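Visit notes, Brisberg bakery plant, 2025-12-20

The Brisberg site bakes loaf cakes for Bakaleo, mostly pound cake and a lemon version added in June. Raffaele D'Amico runs the mixing floor and led the tour. Output on the day shift is 3,668 loaves from two tunnel ovens.

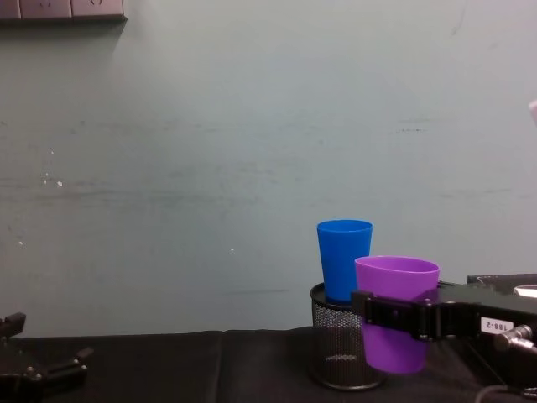 Butter is held at 20 °C overnight before creaming. Sugar goes in first, then eggs in four additions. The batter is deposited at 603 g per pan and checked on an inline scale. Pans that miss the target are scraped back by hand.

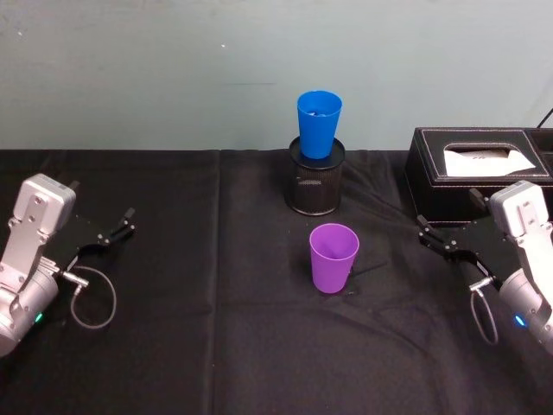

*Blue cup in the mesh holder, black tablecloth.*

Bake time is 70 minutes. The older oven, a Gidey, runs hotter on the left side, so pans are turned once at the midpoint. The Tenow does not need this. Crumb from both was close and even, with a slightly thicker crust from the Gidey.

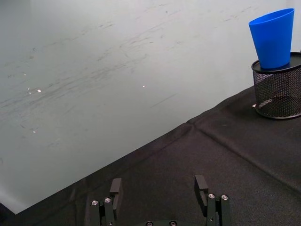

Cooling takes longer than baking, and the racks are the limit on output. D'Amico wants a second cooling room. On finishes, the pale wall with its gray scuff marks would be a poor choice there; he has asked for washable panels and a coved floor joint. Slicing and wrapping were not running during the visit.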